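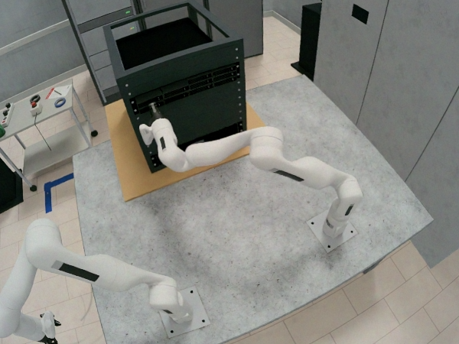 Requesting and Completing a Server Room Change at Wirkstead

Staff who need equipment added, moved or removed in the Wirkstead server room must follow the steps set out on this page. The procedure applies to all departments, including those whose systems are hosted on behalf of the Sandell office. Requests made by telephone or in person cannot be accepted.

Before you begin

Confirm that your department has an active cost code. You will also need the asset number of each item and the name of the person who will carry out the work. Contractors must be registered with the front office in advance.

Step 1. Complete the change form

Open the Plelwood request page and select "Server room change." Enter the asset numbers, the rack position if known, and the expected length of the work. If the work will interrupt a service, list every team affected. Forms with blank fields are returned without review.

Step 2. Wait for approval

Requests are reviewed by Bhupendra Garg, Infrastructure Manager. You will receive a reference number by email, and all later messages should quote it. Do not order cables or mounting hardware until the request is approved — costs incurred before approval are charged to your department.
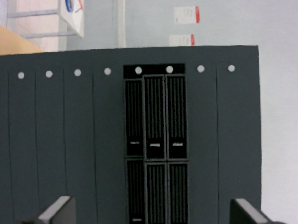
Step 3. Book a work period

Work periods last 30 minutes and may be booked back to back. Arrive on time. A period that has not been started within 20 minutes is released to the next request on the list.

Step 4. Carry out the work

Sign in at the front office and collect a door card. Label both ends of every cable you install, using the printed labels supplied. Packaging must be removed from the room before you leave. If you find a fault in equipment that is not part of your request, leave it as it is and call extension 2278.

Step 5. Close the request

Return the door card and sign out. On the same day, open your request in Plelwood, record the final rack position of each item, and select "Work complete." The inventory is updated overnight.

Emergency changes

For urgent work outside office hours, call extension 389. A full change form must still be submitted by noon on the next working day.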